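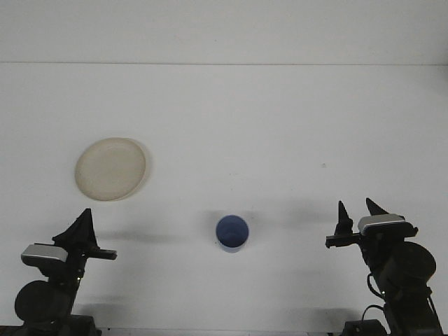

Chapter 7
Planning and Paying for a Robot Workstation

After reading this chapter, you should be able to:
Separate the purchase price of a robot arm from the cost of a working station
Write a short task statement and use it to compare quotes
Prepare a first-year budget with a reserve
Decide when a second arm is worth its cost

7.1 The price on the quote

A buyer who asks for the price of a robot arm will usually get a quick answer. The figure covers the arm and its controller. It may or may not cover the gripper, power supply, cables, mounting hardware, software license, shipping, and training. Two quotes that look far apart can come out nearly even once the missing items are filled in.

Consider Jullitz, a small company that packs tableware for mail order. Its managers wanted a bench station where they could test the handling of cups and plates before committing to a full packing line. They asked two suppliers, Sorivis and Cabrera, for prices. Sorivis offered a pair of tabletop arms with grippers for $2,984. Cabrera offered a pair for $2,000, without grippers. The managers at first put the Cabrera quote at the top of the list. They moved it down after pricing grippers separately and finding that the adapter plates would also have to be made to order.

Neither quote included a table. The bench already in the shop flexed when someone leaned on it, so a stiffer one went into the budget as its own line.

7.2 Start with the task

A task statement should come before any request for prices. It names the objects to be handled, their weight and size, where they start, where they must end up, and how often the work repeats. A cup can be gripped by the wall or the rim. A plate lying flat gives a gripper very little to hold, and may call for different fingers or a small stand. Both facts affect cost.

The statement should also say how success will be measured. Jullitz asked for 100 trials with each object and set 80 good placements as the lowest acceptable result for the test stage. A packing line would need a much higher rate, and the company wrote that down as a separate goal.

7.3 One arm or two

A second arm adds more than its own price. It needs its own power and cabling, its own spare parts, and enough table for both arms to reach the shared area without touching. Setup time goes up as well. The expense is easiest to defend when one hand must hold an object while the other works on it. If the objects are simply moved one at a time, a single arm should be priced first, with space left on the table for another.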